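Nostarano Early Learning Center
Room 4 – Play Materials Inspection Checklist
Form 405
Date of inspection: 7 Mar 2024

Scope: shape-matching and insertion materials held in Room 4. Each item is marked Pass, Comment or Remove. Items marked Remove are to be taken out of use the same day.

1. Storage bins labeled and lids fitted – Pass
2. Wooden peg boards free of splinters – Pass
3. Loose pieces checked with the small parts gauge – Comment
Three pegs from the Olta set fit entirely inside the gauge. The set has been moved to the upper shelf and is restricted to the older group.
4. Foam shape block, general condition – Comment
The block has nine recesses, among them a star, a hexagon and an oval. A faint darker smudge was noted across the middle of the top surface. Clean with mild soap before the block is returned to the room. 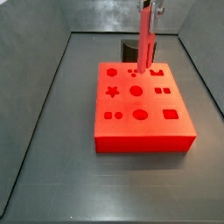

Item 4. Foam shape block, red-orange, top surface with smudge.

5. Foam shape block, insert pieces – Comment
Staff are to match the pieces against the recesses at the end of each session. Particular care is needed with the recess made up of three small round holes and with the pair of small squares, as small pieces are the most easily lost. Replacements are to be ordered through the office.
6. Foam edges checked for bite marks and tearing – Pass
7. Cleaning log signed – Remove from open list
The log was brought up to date during the inspection.
8. Flesia stacking rings – Remove
Cord frayed at the knot.

Overall result: satisfactory with comments. Items 3, 4 and 5 will be reviewed at the September inspection.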